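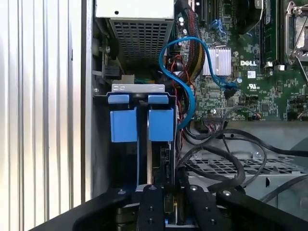 Nidwood Technical College
Robot Handling, Unit 4: Teaching by Remote Control
Handout for the lab on 19 Feb 2020
Instructor: Beryl Garside

Read this before you come to the lab. The Mulcahy rig is booked in 30 minute slots, two people per slot, and there isn't time to go over the basics at the bench.

1. What we are recording

In Unit 3 you moved the arm by hand and saved poses. In this unit you drive it from the leader handle at the desk, and the arm copies you. Everything gets logged while you drive: joint positions, finger opening, and the wrist camera video. One run from start pose to end pose is one demonstration. The training script needs 400 from the whole class, so each pair should plan on a full slot of driving.

The task is to bring the open fingers down to a drive carrier in the desktop tower, close on it, draw it out along the bay, and set it down on the mat. Putting it back comes in Unit 5.

2. Driving the arm

Line up first, then descend. Students who learned on the block-stacking task tend to do both at once, which was fine with foam blocks and is not fine inside a computer case. Stop above the bay, square the fingers to the carrier, and come down in one axis only.

Keep your speed even. A pause of a second or two is all right if you are really deciding something. A long pause teaches the model to sit still, so if you need to think, end the run and start over.

Use the wrist view as your main view. The model will only get that camera, and if you steer by looking across the room at the case you are using information it won't have. Jamie Kershaw will switch off the side monitor after your second practice run.

3. Choosing a grasp

A grasp point should be easy to find again from a slightly different height or angle. Color helps, and so does having a hard edge close by. On our tower the two blue carriers sit next to each other under a metal bracket, each with a tab at the top, and they look very much alike. Say which one you are going for, left or right, before you start the run, and your partner writes it on the sheet. Be careful with color as a guide, though: the data cable looping past the bay is bright blue too.

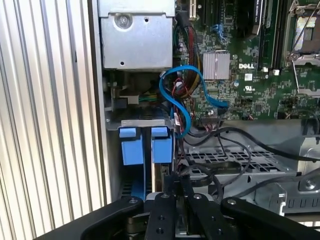

Clearance is the other half of the problem. Your fingers may fit while the rest of the gripper does not, and the leader handle gives you no feel for contact. The plates on both sides of the fingers are much wider than the fingers themselves, so check them against the case wall on the left and the black cables on the lower right before you go deeper. If a cable catches, open the fingers, back straight out, and mark the run as failed.

4. Failed runs

Keep them. Do not delete anything from the log. Myung-ja Sung's group at Brirkley trained on 69 runs with the failures labeled, and we will compare our results with theirs in Unit 6. Use these codes on the sheet:

M - missed the carrier
S - slipped after closing
C - caught a cable or touched the board
T - ran past 57 seconds

5. Hand in

One run sheet per pair, plus a half page on which part of the motion was hardest to repeat and what you changed. Sheets go to Nabila Sopacua before the next lecture.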